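Fingertips for picking CPUs: which pads are people using?
Forum: End effectors and tooling
7 replies

vesna_laz
Posted Saturday, October 5, 2019

I'm trying to settle on a gripper for a small assembly bench. The job is picking up a desktop processor from a tray and putting it down in a socket on a fixture plate. Two-finger gripper, wrist camera, six-axis arm. I've got two grippers on the bench at the moment, the Bimanura parallel one and the older Nitisel with linkages, and I can't decide between them.

The Nitisel is lighter and the fingers stay out of the way of the camera more. The Bimanura closes dead straight, but its body is wide and it blocks the bottom third of the picture. I did 30 picks with each, same program, same tray. The Bimanura dropped or skewed 6. The Nitisel dropped or skewed 7. So there is nothing in it, and I'd like to hear from anyone who has run either for longer than an afternoon.

Vesna Lazarević

kettleworth
What pads? Both of those ship with the same hard plastic tips, and if you ran them as they came then you tested the tips and not the grippers. Swap the pads and run it again.

nmladen
I've had the Nitisel since February, so I'll answer for that one. It does the job. The thing to watch is that the fingertips travel in a slight arc as they close, so the grip height changes with the width of the part. On a processor you're holding the edge of a thin board and you notice it. I teach the grip height with the fingers closed on a real part and never from the drawing.

My bench, same sort of job:

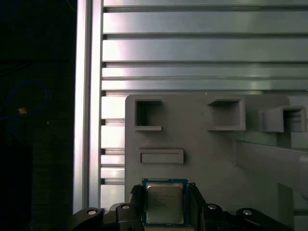

CPU held by the edges, seen from the wrist camera. Fixture plate behind.

You can get the lid, both fingertips and most of the plate in one view, which I couldn't manage with a wider gripper. The tips on mine are black and a bit rough at the ends. I don't mind that, but I wouldn't want them any rougher near the contacts.

Nikola Mladenović

vesna_laz
kettleworth — yes, stock tips on both. Fair point. I have a sheet of Skinness pad material here that I haven't opened.

Nikola, that's a better view than I get. Is your camera in front of the fingers or off to one side? And can you read the lettering on the lid well enough to check which way round the part is?

nmladen
In front, looking nearly straight down on the part. No, the lettering is too faint. It doesn't stand out from the metal and I gave up on it. I check orientation with a second, fixed camera before the pick. If you want to do it at the wrist you'll need a light at a low angle, and then the metal throws highlights all over the place.

old_spindle
I'm going to disagree with most of this. A two-finger gripper is the wrong tool for a processor. The lid is flat metal and a suction cup will pick it up every time, with nothing near the edges of the board. I changed over to a Văduva cup and a small pump and had no drops in the first 19 parts, after weeks of fiddling with fingers.

kettleworth
19 parts isn't much of a test either. A cup is fine until you need to pick up something without a flat top. Then you're paying for a tool changer. If the same arm has to close a lever or move a bracket, fingers are the sensible choice. Also, with a cup the part can turn under it when you touch the socket, and you won't know until it's down.

old_spindle
It turns if the cup is too soft. Use a firmer one. I take the point about other parts, but she said processors.

vesna_laz
I did say processors, but there will be memory modules later, so I want to stay with fingers for now. I'll keep the cup in mind if the drops don't improve.

Plan for this week: cut Skinness pads for both grippers, redo the grip height the way Nikola does it, and run the same 30 picks again. I'm also going to slow the last part of the close. At the moment both grippers shut at full speed and I suspect some of the skewed ones come from that — one finger gets there first and shoves the part across before the other arrives. If the numbers are still level after that I'll keep the Nitisel for the camera view and send the other one back.

Nikola, what force setting are you using? Mine is on the lowest step and I'm wondering if that's too low for the new pads.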